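Kendingate Parish Sound Archive: questions we are often asked
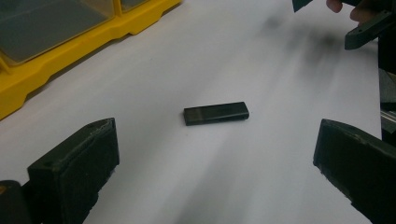

What does the archive hold?

The collection is made up of 348 recorded interviews with people who lived or worked in Kendingate, Briggs and Zundthorpe. Most deal with farming, school days, shop work and the railway. There are also 70 recordings of church bells, brass band concerts and village meetings. The oldest were made on reel-to-reel tape and have been copied to digital files.

Can I listen without visiting?

Part of the collection is online. At present 113 interviews can be played through the catalogue page. The rest can only be heard in the listening room, either because the speaker asked for that or because we have not yet traced the family to ask permission.

Where is the listening room and when is it open?

It is on the first floor of the Arnis Building, above the library. Opening hours are 10am to 4pm, with a break between 1pm and 1.30pm. The room closes for two weeks in December. There is a lift at the rear entrance.

Do I need to book?

Please book if you want to hear a particular recording. Tapes that have not been copied have to be brought over from the store at Briggs, and this takes up to five working days. There are two listening desks, each with headphones.

Can I have a copy of an interview with my relative?

Close family can have one copy free of charge. Write to Xuelian Ye with the name of the person recorded, your relationship to them and the catalogue number if you have it. Other requests cost £6 per recording. Copies are sent as MP3 files unless you ask for WAV.

Are there written transcripts?

There are transcripts for about 460 hours of tape. They vary in quality. Those typed before the archive moved to Arnis often leave out the interviewer's questions, and dialect words may be spelt in several ways. Ekow Baidoo keeps a list of corrections and is glad to be told of mistakes.

May I use a recording in a film, book or school project?

School use is free. For anything published or broadcast you will need a signed form from us, and in some cases from the speaker or their family as well. Allow six weeks.

I have old tapes at home. Will you take them?

We take recordings made in the three parishes, on any format. Do not try to play or rewind old reels before bringing them in. Label each box with whatever you know, even if it is only a surname. Venla Seppälä deals with new deposits, and you can choose to have the originals back after copying.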